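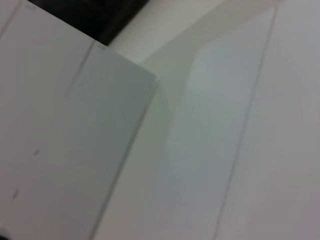
Mirta Navarrete told me to leave the white stuff alone and deal with the bag first, bag is what sheds, the panel just shows it.

Flastberg Home Help > Cleaning > Fabric and lint

Corduroy bag leaving specks on pale surfaces, how do I clean both?

Panya Wannasri
Posted Thursday

So Mirta said the above when I asked her and she is usually right but I still want more opinions before I ruin something. Got a dark teal corduroy bag, paid 42 dollars for it, love it. Since I started keeping it next to the pale panel I keep finding little dark specks. Not a lot. Two on there right now, and one is more of a smudge than a speck. Matte finish, off-white all over the place in here so everything shows.

What I don't know –
is it lint or is it dye coming off
can I use a wet cloth on matte or does it go shiny
can the bag go in the washer, the label fell off ages ago

It picks up dust in the ribs too, worst on the strap. Sticky roller does the flat parts ok but not down in the grooves. Also there's a faint seam in the panel and I dont want water getting in there.

Need it done by the weekend if possible. Thanks in advance.

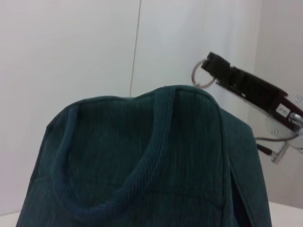

The bag, strap hanging down the front

saavedra
2 replies found helpful

Check for dye first, takes a minute. White cotton rag, barely damp, press it on the bag someplace you won't see, hold it, then look at the rag. Color on the rag = dye. No color = your specks are lint or plain dirt and you can relax.

Then the panel. DRY first. Soft brush or a dry microfiber, and don't press. If a speck is lint it'll lift. If you go straight in with a wet cloth you smear it and then you have a smudge, might be what happened with yours? If dry doesn't get it: damp cloth, one drop of dish soap, wring it out till you think it's too dry, dab. Wipe off with a second cloth, plain water, then dry it. No melamine sponge on matte, I did a cabinet door with one and there's a shiny patch to this day. Work away from the seam, and never spray on the panel, spray the cloth.

Bag: no washer. No label means you don't know what's inside it, could be cardboard in the base, could be glued. Brush it. Old soft toothbrush or a clothes brush, go WITH the ribs, top to bottom, then once agianst them to raise the pile, then with them again. Outside if you can. Vacuum with the upholstery nozzle on low works too. Do the strap flat on a table, pull it snug so the ribs open up a bit. Go along the piping last, fluff sits right up against it.

If the rag test did show color, keep the bag off anything light until you've wiped it down with cold water and a little white vinegar and let it dry all the way. Test a corner. Some dyes never settle and then you just hang it up instead.

Fekach

i wash mine in cold, inside a pillowcase, never had a problem. air dry stuffed with a towel. its just a bag

Panya Wannasri
Reply to Fekach

Is yours the kind with the stiff rounded top? Mine has an edge binding all the way around and I'm scared it'll come out wavy.

Fekach

no mine is a floppy tote. so maybe dont

Pendby

Agree with the brushing. One thing to add, masking tape for the grooves. Wrap it around two fingers sticky side out and dab, don't drag. Gets what the roller misses. Change the tape often, it quits working fast. For piled up lint along a seam I use a dry makeup brush.

And put a folded towel under the bag or get a hook. You can clean that panel every week otherwise. Dark corduroy and white anything – same fight in my house every November when the winter stuff comes out.

Panya Wannasri

Did the rag test, no color!! So lint or dirt. Going to do the dry brush on the panel tonight and the tape thing on the strap. Will look for a hook too.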